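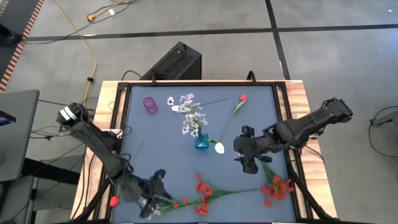 Red flowers laid out on a blue work mat.

Why do flowers have colours?

An explainer for readers aged 8 to 11
Published by the Bureck Museum of Plants, Learning Department
Last updated: 2022-06-14

Flowers come in nearly every colour. There are red tulips, yellow buttercups, blue cornflowers and white daisies. The leaves of most plants are green, so it is fair to ask why the petals are different. The answer has to do with animals, sunlight and the way plants make seeds.

What is a flower for?

A flower is the part of a plant that makes seeds. To do this, most flowers need a fine powder called pollen. Pollen is made in the parts of the flower called stamens. It must travel to another part, called the stigma, before seeds can begin to grow. This journey is called pollination.

Some plants, such as grasses, let the wind carry their pollen. Their flowers are usually small and green or brown. Many other plants depend on animals. Bees, butterflies, moths, beetles and some birds and bats visit flowers to feed, and pollen sticks to their bodies. When they move on to the next flower, some of the pollen rubs off.

Colour helps an animal to find the flower. A bright petal stands out against green leaves in the same way that a painted sign stands out against a hedge.

Where does the colour come from?

Petals contain natural colouring substances called pigments. Three groups of pigment are very common in plants.

Chlorophyll is green. It is found mostly in leaves, where it helps the plant to use sunlight to make food.

Carotenoids are yellow, orange and sometimes red. They also give carrots their colour.

Anthocyanins can be red, pink, purple or blue. They are found in blackberries and red cabbage as well as in many flowers.

White petals often have very little coloured pigment. They look white because tiny pockets of air inside the petal scatter the light, much as snow does.

Do animals see the same colours as people?

They do not. Bees cannot see red very well, but they can see ultraviolet light, which is invisible to people. Some petals that look plain to us have ultraviolet patterns on them. These patterns are called nectar guides, and they lead the bee towards the middle of the flower, where the sweet nectar is kept.

Many birds see red clearly. In the Americas, hummingbirds often feed at red flowers shaped like long tubes. Moths that fly at night tend to visit pale flowers with a strong scent - white petals are easier to find in the dark.

Can a flower change colour?

Some can. Forget-me-nots are often pink in bud and turn blue as they open. The flowers of lungwort do something similar, and a single plant may carry pink and blue flowers together.

The soil can also make a difference. Certain hydrangeas have blue flowers in acid soil and pink flowers in soil that is not acid. Gardeners sometimes add special plant foods to the soil to keep the blue.

People and flower colour

For hundreds of years people have chosen parent plants with care in order to grow flowers in new colours. There are now more than 3000 named kinds of tulip. They may be red, yellow, white, purple, striped or edged in a second colour.

The tulip beds in the museum's Tonura Garden hold 49 kinds. The bulbs are planted in the autumn, and the last of them must be in the ground by December. They flower in spring.

Try it at home: coloured water

You will need a white carnation, a glass of water and some blue or red food colouring. Ask an adult to trim the end of the stem.

1. Stir 20 drops of food colouring into the water.
2. Stand the flower in the glass.
3. Look at the petals after a few hours, and again the next day.

Water travels up the stem through very thin tubes called xylem (say "zy-lem"). The food colouring travels with it, and the edges of the petals should begin to change colour.

Words to know

Nectar - a sweet liquid made by flowers
Pigment - a substance that gives something its colour
Pollen - a fine powder that plants need to make seeds
Pollination - the movement of pollen to the stigma
Stigma - the part of a flower that receives pollen

Teachers may borrow the Flower Colour box from the Ruppert Room. It contains 57 picture cards and a set of magnifying glasses. Requests should be made through the school office.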